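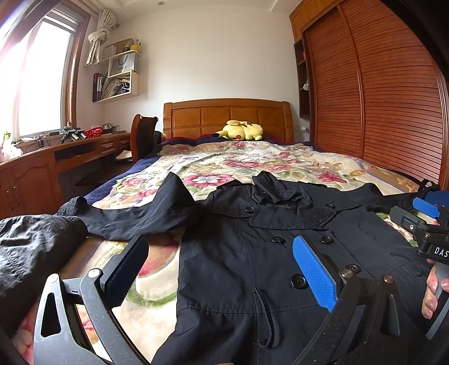 Anoma Rathnayake had told me to get to the Mirside mill before 4, when the looms stop, and I'm so glad I listened!

Visits > Textile mills > Mirside

The weaving shed is wonderfully loud (you feel it in your teeth), and our guide let us handle wool straight off the Munshi line. I could have stayed all day in the dye room. There are 292 shades on the sample wall, and I want a coat in most of them.

Last updated: January

Recent visits
Judanero button works
Mellison open day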